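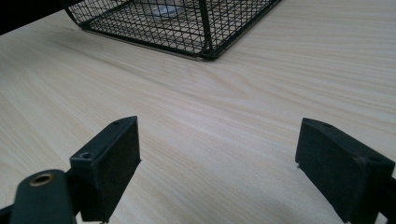
The light wood-grain table and the black wire mesh basket.

2022-09-10
Posted by the minutes secretary, Clindurcombe Shared Workroom

Minutes of the September meeting

Hello all, and sorry these are a bit longer than last time. I tried writing them up in the short style some of you asked for and it left out half of what we talked about, so you're getting the chatty version again. We started a few minutes late while people found chairs. The April minutes were read and accepted with one fix: the shelf by the back window is to be called the paper shelf from now on, and I had it down as the yarn shelf.

1. The tabletop

Most of the first half hour went on the big table, which I think everyone agrees is the best thing we've bought. The pale top with the fine grain shows up small things beautifully — pins, beads, the little screws that used to vanish on the old green one — and several of you said your eyes are less tired by the end of an evening. The laminate is holding up fine so far. We did have a proper talk about how to look after it, though, and this is what we settled on:

Wipe it with a damp cloth and then a dry one. No scouring pads, please, and no spray polish (somebody's quilt pieces picked up the polish last month and it took two washes to get it out). Hot glue guns go on the tile, always. Cutting goes on the mat, always, even if it's only one little snip with the craft knife. I volunteered to write a card with all this on it and I'll tape it inside the cupboard door.

There was a suggestion that we put a cloth over the table between sessions. Opinions were split! I was for it, mainly on account of the dust, but others felt the cloth would only become one more thing to wash and fold, and in the end we voted to leave the table bare. I lost that one fairly.

2. The basket

We now have an agreed job for the wire mesh basket. It's for things in use that evening and nothing else. When you sit down, take what you need from the drawers and put it in the basket, and when you pack up, the basket gets emptied back into the drawers. It lives toward the far side of the table so there's clear space to work in front.

The question of a second basket came up, as it always does. The Czarnecka catalog has a set we liked the look of, and Gemar has something close to it with a lid. I don't love the lid, and I said so. You can't see what's in there without opening it, and we all know what happened to the lidded tin. We agreed to try one basket until the next meeting and see if people still want another. If anyone has a spare at home that they'd be glad to get rid of, bring it along and we'll save ourselves the money.

3. Buttons and small stuff

The button sorting is finished!! I'm putting two exclamation marks in the minutes and I'm not sorry. The final count was 3,207 buttons, of which 2,143 have gone into the drawers by color and size. The rest are in the mixed jar, and you're welcome to take from it without asking. We're also opening one bag of 100 plain white shirt buttons for the mending evening, and that bag stays out of the general drawers until then.

Labels for the drawers are still to do. The ones from Pristusov curled up at the corners inside a week, so we're going back to card and tape. I have neat handwriting when I'm not taking minutes, and I said I'd do them.

4. Packing up at the end

We had a friendly grumble about packing up. The last few sessions have ended with two or three people doing everything while the rest of us hunt for our coats (me included, I own up to that). The new plan is to stop work at a quarter to the hour and do it together: small things off the table first, then the cloth, then the chairs, with the floor swept last. We talked about a rota and decided against it for now. It felt a bit much for a fifteen-minute job.

Scrap fabric bigger than your hand goes on the scrap shelf. Smaller than that, take it home or bin it.

5. Odds and ends

The second lamp still flickers. It's been unplugged until somebody has had a look at the switch.

Tea money is fine. We're out of the good cookies.

There are 8 places on the mending evening and the sign-up sheet is on the cupboard door, next to where the table card will be. Bring your own scissors if you're fussy about scissors. I certainly am.

Actions: table card and drawer labels, both me. Lamp switch, still looking for a taker. Second basket carried over to next time.

The meeting closed at nine and we stayed on a while for another pot of tea.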